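Javow Linen and Room Tasks
README, last edited 03/04/2023

Hello, and thank you for opening this file before the data! We know most people don't, and we wrote it as if you would.

Javow is a set of 845 short recordings of household and housekeeping work done with hand-held grippers. It was put together at Skellberg, a small company that looks after guest rooms and does laundry for their owners. The recordings are meant for training robot arms on the duller parts of that job: picking up cloth, moving it, laying it down flat, clearing a bed of whatever has been left on it.

Who made the recordings

The people who already do the work. We tried hiring outside hands in December and the results were stiff and slow, and the regular staff (who were watching, with some amusement) asked to have a go. Now 14 of them record as part of their normal week. Recording hours are paid at the same rate as room hours and are limited to 4 a day, because the grippers get heavy on the wrist long before you notice it.

What has changed for the staff

Quite a lot, and we would sooner write it down here than have you guess. Room lists are shorter on recording days, so the remaining rooms are shared out the evening before. Two people have moved over to checking and labeling full time, which they wanted, and one tried it and went back to rooms, which was fine too. There was real worry at the start that the grippers were there to take over the beds. The agreement we signed with the staff says no hours are cut on account of this project, and that anyone may look through their own recordings and have them pulled, no reasons asked. Please respect that if you get a removal notice from us.

What is in each folder

One recording per folder, with the video, the gripper opening over time, and a plain text note by the person who made it. Do read the notes. They are where you learn that a fold was redone or that a corner kept slipping.

Known problems

Fisheye video bends straight edges, and bright windows wash out. Lettering on the gripper body can come out mirrored. Thin cable and rope are underrepresented next to cloth. Labels from the Olivares rooms use "cover" where the Sukel rooms use "bedspread"; we mean to fix this.

Use

Free for research. For paid use, write to us first.

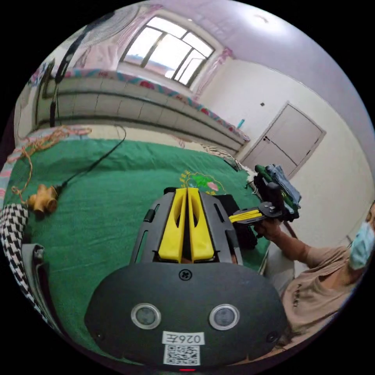

Two hand-held grippers at work over a green bedspread.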